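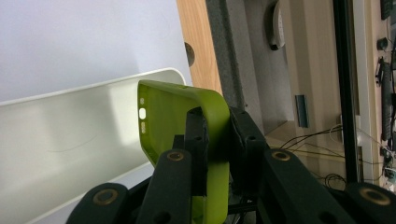
Style > Accessories > Phone Cases

In Praise of the Loud Green Phone Case
By Geum-ok Ki | July

I lost my phone 4 times last winter, always in my own apartment, always face down on something black. Then I bought a lime-green case, and I haven't lost it since!

Bright silicone is having a great summer. Kwame Alhassan, who runs the Heffernan market stall, sold 682 cases in the spring, and green beat black for the first time. "People pick it up to laugh at it," he told me, "and then they don't put it back."

I get it. The soft, matte kind feels wonderful in the hand, a bit like a good eraser, and it grips a car seat or a café table where hard plastic would skate right off. A raised rim is worth looking for too (mine has survived the kitchen tile twice). Check the camera cutouts against your own phone before you pay, and bend a corner to see how it springs back.

Lint is the one real nuisance. Nana Addo, my neighbor, washes hers in the sink with dish soap every couple of weeks and lets it dry overnight. I've started doing the same, and the green comes up like new.

20 comments | 1,000 shares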